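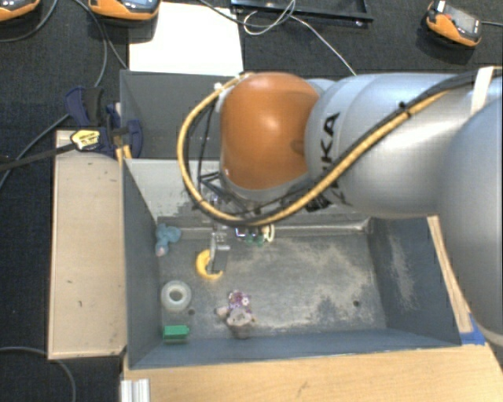
Gratmont – 3 February 2019 – By Inna Zinchenko

Stetsiuk, the robotics workshop in Wollidwood, is now taking orders for Rekodska, a bin-picking kit for teams that already own a robot arm and want it to start picking up odd things. The kit brings together a narrow-fingered gripper, a cable and hose set, mounting hardware and the picking software, all packed in one case. We built it for mixed bins, the kind where a plush toy shares the floor with a bright green block and a yellow crescent the shape of a banana, and where the fingers have to get down beside one item without caring what the others look like. We have been working toward this for a long time and we are really happy to let it out the door!

Most picking kits we have tried ask you to teach the system each item before you begin. Rekodska starts from the other end. You put things in a bin, mark where the walls are, and the software looks for places where two fingers could close. Soft things, hard things, flat things – it treats them all as shapes to try. When a grip fails, the attempt is saved with the joint positions, and the next try is chosen with that in mind.

The first version went out in December to 20 workshops and teaching labs, and their notes shaped what we are shipping now. The biggest change is the hose routing. Early users told us the hose pulled tight when the wrist turned all the way over, so the new set is longer and leaves a generous loop at the last joint. The finger tips were also slimmed down so they can reach items that lie close to a wall. One lab ran 2266 picks on a single pair of fingers and sent them back to us for a look, and we have kept that pair on the shelf by the door ever since.

"I like watching it go after the awkward stuff," said Inna Zinchenko, who leads the Rekodska project. "A block is fine, a block is easy. A stuffed animal folds up on you and slides, and then you find out how good your grip planning is. We still miss some of those, and we put the misses in the log for everybody to read."

There are limits, and the manual lists them. Very thin items lying flat are hard for the fingers to get under, and clear plastic can confuse the depth reading. The kit is rated for items up to 300 grams. An add-on for heavier goods is being tested, with no date set yet.

The first production run is 100 kits. Setup takes an afternoon for someone who has mounted a gripper before, and the printed guide covers bin placement, clamping and the first test picks. Orders and questions go to the Stetsiuk office in Wollidwood. Spare fingers and hose sets can be ordered separately.

20 shares | 0 comments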